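Film and Television Audiences, Unit 5: Release dates and the opening weekend
Notes prepared by Berhanu Tefera. Please read them before the seminar.

Last time we looked at how a trailer makes a promise to the audience. In this unit we ask a simpler question: when does a film come to the cinema, and who decides it?

A distributor usually chooses the date many months before the film is finished. The date is chosen with three things in mind: school holidays, the weather, and the other films on the calendar. The last one is the most difficult, for the other companies are also moving their dates. A family comedy can live beside a horror film without much trouble. Two family comedies in the same week will take seats from each other.

Our main case is Nunby, the small science fiction drama we watched in part last week. It was planned for December and was then moved to early spring. Leanne Naylor, who worked on the release, told our group that the move was made in one afternoon, after a bigger title took the same week.
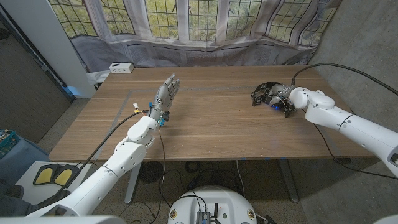 The film opened in 14 cinemas and sold 2,179 tickets in its first weekend. Is this a good result? It depends on what you compare it with. Per cinema it is 155 or 156 tickets, and for a film with no famous actor the distributor was content. Please be careful with the word "flop" in your essays – it needs a budget beside it.

Word of mouth
The second weekend often says more than the first. The first weekend measures the advertising, and the second one measures what people said to their friends. Barry Bramwell calls this "the Monday effect" in his chapter (see the reader, page 11). I do not agree with all of it, but the part about local cinemas is useful, and Glenys Bunting gives a good answer to it in the chapter after.

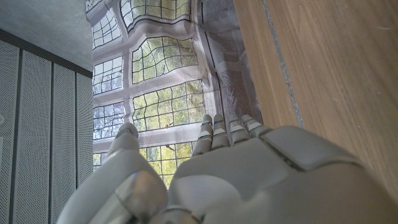
Fig. 2. Robotic hand in front of a printed window backdrop.

For the seminar
Choose one film that you wanted to see and did not see in the cinema. Write half a page on why. Was it the date, the price, the reviews, or did you simply not know it was showing? Bring also one poster or advertisement for the same film.

Those who missed the screening of Herarholm can borrow the disc from Beryl Lambert in the library. It must be returned by 5 pm on the same day.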